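19/07/2025

Slept in until the heat got me up, and then spent far too long over coffee on the porch, thinking about wallpaper of all things. Lemlem Weldu called while I was still in my robe and we talked for 30 minutes, mostly about her move to Drarkton and whether the blue sofa will fit.
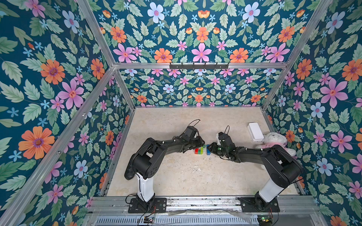 The back bedroom has to be papered before Mom comes, and I've gone around and around on it all July. Plain cream would be the sensible thing - Lemlem says so too - but I keep coming back to that dark teal with the orange and pink flowers and the light green leaves. It looks so good over a pale beige floor, and ours is nearly that color already. I'll sleep on it again. Peto wants his supper.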